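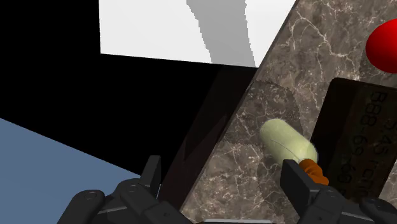 Why do limestone and marble react to vinegar when granite does not?
Limestone and marble are made mostly of calcite, a mineral that breaks down in acid and gives off carbon dioxide. Granite is made mostly of quartz and feldspar, which vinegar leaves alone.

Chapter 11
Metamorphic Rocks

In the last chapter you followed sediment from the riverbed to the rock layer. This chapter takes up what happens when those layers, or any other rocks, are buried deep in the crust and heated. The rock does not melt. Its minerals grow, change shape, or react with one another to form new minerals while the rock stays solid. The result is called a metamorphic rock, and the rock it started from is called the parent rock.

Marble is the usual first example. Its parent rock is limestone or dolostone. Under heat, the small grains of calcite in limestone grow into larger grains that lock together. Shells and other fossils are usually erased as this happens. Pure marble is white. Clay, iron oxides, and other impurities in the parent rock give it brown, pink, green, or gray colors, often in bands or swirls.

Be careful with the word "marble" outside of geology. Stone dealers often use it for any calcite-rich stone that takes a polish, including some limestones that were never metamorphosed. A geologist asks how the stone formed before using the name.

The Rosell Quarry

The examples in this chapter come from the Rosell quarry, which is cut into a hillside above the town of Bukach. The top of the quarry stands 3,909 feet above sea level. The lower benches expose gray limestone with clear fossils. Farther up the access road, closer to a body of granite, the fossils fade and the grains become coarse enough to see without a lens. Sadia Khokhar and Hammad Shaikh mapped this change by collecting 14 samples along the road. Their map appears in Section 2, and you will use it to decide where limestone ends and marble begins. The line is harder to draw than you might expect.

What You Will Learn

How heat, pressure, and hot fluids change solid rock
How to tell contact metamorphism from regional metamorphism
Why some metamorphic rocks split into sheets and others do not
How to identify marble, quartzite, slate, schist, and gneiss in hand samples

Key Terms

parent rock, recrystallization, foliation, contact metamorphism, regional metamorphism, index mineral

Section 1: Heat and Pressure

Temperature rises with depth in the crust. At shallow depths the change is too small to affect most minerals, but clay minerals begin to react fairly early. They are therefore useful for spotting the first stages of metamorphism.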